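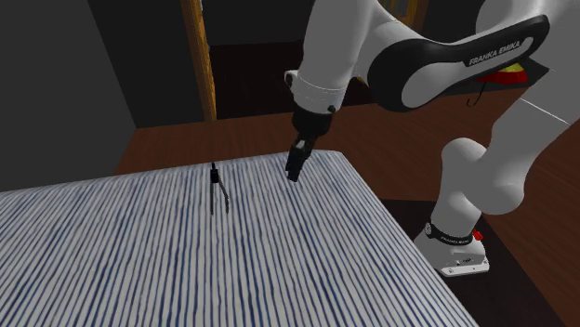 Murmurs finally clicked for me, and what helped (long, sorry)

Ward & Classroom Forum > Students > Physical Assessment
Started by tanglefoot, Jan 25, 2025

tanglefoot
OK I have to share this because I am so happy. I am in my first clinical year at Vurkstead and until last week I could not hear a murmur to save my life. I would put the stethoscope on, nod, say "normal heart sounds" and pray. Then yesterday on rounds I picked up a soft systolic murmur at the apex, said so out loud, and the resident listened and agreed with me!!

A few things got me there, and I'd love to hear what worked for other people.

First, I stopped trying to hear everything at once. I used to listen for the rate, the rhythm, the first sound, the second sound, extra sounds and murmurs all in the same breath. Now I park the stethoscope and only listen to S1 until I'm bored of it. Then only S2. Then the gap between S1 and S2. Then the gap after S2. It feels slow, and at the bedside it takes less than a minute in each spot.

Second, I keep a finger on the carotid pulse while I listen (one side only, gently). The sound that comes just before the pulse is S1. Once you know which one is S1 you know which gap is systole, and half the confusion is gone. When the heart is fast I am completely lost without this.

Third, one of our teachers, Aliki Moschos, has us hum what we heard before we're allowed to name it. You feel so silly. But if you can hum it, you heard it, and if you can't hum it you go back and listen again. Lub-shhh-dub for mitral regurgitation, same loudness all the way across. For aortic stenosis it swells and fades, like someone walking past you with a broom. I was humming on the bus home.

What did it for you?

pilcrow_rn
This made my evening! Congratulations on the apex one, those are easy to miss if you don't go far enough to the side.

I'd add: roll the patient. Left side for anything mitral, and use the bell, lightly, just enough to make a seal. Press hard and you've more or less turned it into a diaphragm and the low sounds go away. For aortic regurgitation have them sit up, lean forward, breathe out and hold it, and use the diaphragm firmly along the left edge of the breastbone. I worked on a cardiac floor for 7 years and the number of people I've seen listen through a gown with the patient flat on their back and the TV on...

The TV! Turn it off! People are always happy to do it if you ask.

gristmill
Nice post and I'm glad it worked, but I'm going to push back on the humming. I had a teacher who did the same and all I learned was how to hum the sound she hummed. Every aortic stenosis I heard for a year was "the broom." Then I met one in a frail older man where the murmur was soft and musical and up near the apex, and I called it mitral because it didn't match the tune in my head. Echo said severe aortic stenosis.

I'd rather people learn to describe: timing, where it's loudest, where it travels, pitch, shape, how it changes when you move the patient. Words first. The name comes last.

tanglefoot
gristmill that is such a good point, and a bit scary. Is that the thing where the high part of the sound goes to the apex? I remember a slide on it and I know I wrote it down somewhere.

gristmill
Gallavardin. The harsh part stays at the base and the musical part is heard toward the apex, so in some people it sounds like two different murmurs. And a soft murmur doesn't mean mild disease. If the heart is weak and isn't pushing much blood through, a very tight valve can be pretty quiet. Feel the carotid, since you've got your finger there already. A slow, weak rise should make you think again, although in older people with stiff arteries the pulse can feel fine and fool you.

oboe_for_two
I teach second years and I do both! They hum, then they put it into words, then they draw it. The drawing is my favorite part. Two lines for S1 and S2 and a shape in between. Diamond, flat block, wedge that starts late. I have a folder of 61 of these from one group and you can see the moment people get it, the shapes go from scribbles to something you could put in a textbook.

I don't think humming is the trouble, gristmill. I think one example of each is the trouble. If the only aortic stenosis you ever heard was your teacher's, you'll get caught. If you've heard it loud, soft, fast, slow, in a big chest and in a thin one, the hum stretches to fit.

gristmill
I can live with that. Lots of examples, yes. I still want the words before the name, and I will go down with this ship.

quillback
Can I ask a basic one? I'm at Ulley, pre-clinical, and we only have recordings so far. I do great on the recordings with headphones and then on my classmates I hear nothing except hair rubbing and somebody's stomach. Do I need a better stethoscope? People keep telling me to get an electronic one and they cost more than my rent.

pilcrow_rn
Please don't spend your rent! A plain decent one is fine. Check these before you buy anything:

Ear tips pointing forward, toward your nose. You'd be amazed.
Chest piece turned to the side you're using. Tap it and see.
Tubing not touching the bed rail or your sleeve.
Skin, never cloth. For chest hair, wet it a little or press a bit more firmly.
Warm the thing in your hand first, to be kind.

And your classmates are mostly healthy young people, so you're listening for normal sounds. That is worth doing! Listen to S2 split as they breathe in, over on the left near the top of the breastbone. Once you catch that, you've got good ears and a good enough stethoscope.

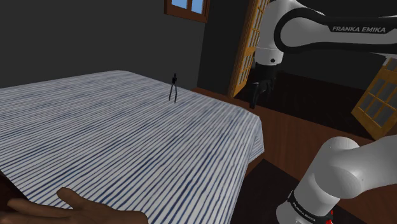

Franka Emika arm with its gripper pointing down

quillback
Oh wow, ear tips. I'm not going to say whether mine were backward. (They were backward.)

I tried the splitting thing on my roommate tonight and I think I heard it! She breathed in and the dub went sort of "d-dub" and then closed back up when she breathed out. I made her do it for ages. She's being very patient.

tanglefoot
YES quillback!! That's such a great feeling. I made my brother do the same.

halfhitch
Fast exam question people ask me a lot, and it fits here: squatting and standing. Most murmurs get softer when the patient stands up, because less blood is coming back to the heart. The two that go the other way are hypertrophic cardiomyopathy, where it gets louder, and mitral valve prolapse, where the click comes earlier and the murmur gets longer. Straining down (Valsalva) acts like standing. Squatting does the reverse of all that. Learn it as "how full is the left ventricle" and you can work out the whole table without memorizing it. I love this stuff. A bedside trick with no equipment that tells you something about the inside of a heart!

ropewalk
Unpopular opinion coming. I like the enthusiasm in here a lot, but does any of this still matter? At Royer everybody on the cardiology service has a handheld ultrasound. I learned murmurs for the exam and now I just look. The studies I've read on how well doctors do with a stethoscope alone aren't pretty.

pilcrow_rn
It matters at three in the morning when the machine is on another floor and your patient is suddenly short of breath after a heart attack and has a brand new murmur. You hear that and you make a phone call right then.

ropewalk
Fair, though in a sudden bad mitral leak the murmur can be short and soft, or not there at all. I've seen it missed that way. So I'd make the call on how the patient looks.

pilcrow_rn
Agreed, you call for the patient either way. A silent chest wouldn't talk me out of it. A loud new murmur would make me dial faster.

oboe_for_two
Both, both, both. Students who listen first and then look with the probe get better at listening so quickly. It's the best feedback you can get. We did it in November with a small group of 9 and I had to throw them out of the room at the end because they wanted to keep going. Guess, draw it, then look. A couple of them were wrong nearly every time at the beginning and had the biggest grins by the finish.

ropewalk
OK, that does sound fun. I'd sign up for that. I think I've been grumpy because my teaching was one long slide deck and a recording played through a ceiling speaker.

gristmill
A ceiling speaker. For low-pitched sounds. I need to lie down.

fennelseed
Lurker here, I work in a rural clinic near Gondar and our nearest echo is a long drive for most families. Listening is what we have on most days. We see a lot of rheumatic heart disease in young people and the one I'd beg you all to practice is mitral stenosis: low rumble, after S2, at the apex, bell, left side down. It's a very small area sometimes, no bigger than a coin, so find the apex beat with your fingers first and put the bell right there. If you're not sure, have the patient do a few sit-ups and listen again right away. S1 is often loud too, and that loud S1 is what makes me stop and look for the rumble.

We do miss some, to be clear. Ultrasound finds mild cases that our ears don't. When a portable machine comes through we use it as much as we possibly can.

tanglefoot
fennelseed thank you so much for posting this. I've never heard a real mitral stenosis. I'm going to find a good recording tonight and listen with proper headphones.

halfhitch
Tip for that one: start by listening to it slowed down if your app lets you, then go back to normal speed. The rumble is so low that you almost feel it more than hear it. And laptop speakers won't play it at all, so if it seems like the file is broken, it probably isn't.

quillback
Update from me! Skills check was this morning. The patient volunteer had a real murmur and I got the timing right (systolic) and the place right (upper right side, going up to the neck). I said it in words, like gristmill said, and only then gave the name. The examiner asked why I had my finger on his neck the whole time and I told her, and she wrote something down and smiled.

I did hum it a tiny bit under my breath.

gristmill
I'll allow it. Well done!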